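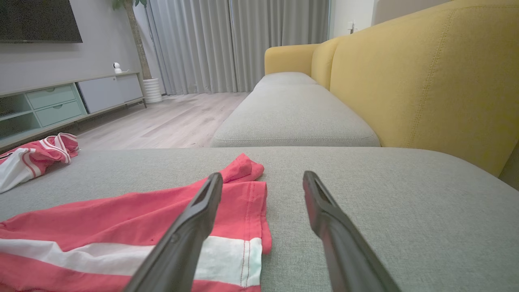 ## Sarna folding voting booth

I ran precinct elections out of a church hall for years, so when I started selling polling gear I knew which booth I wanted on this page first. The Sarna is made by Vitar, and I've set up more of them than I can count (usually before 6 a.m., with bad coffee).

It opens flat on any table and gives you privacy panels on three sides. One person can carry 4 of them – I've done it up a flight of stairs.

- Panel height: 36 cm
- Ships in packs of 2
- Pen tether and clip light sold separately

The wheelchair-height stand is called the Shim, and yes, it fits the older Mavovex booths too! Counties ordering for a runoff, please write to me early. I keep some 600 in the warehouse and they go fast once ballots are certified. Returns are fine if the seal's still on the carton.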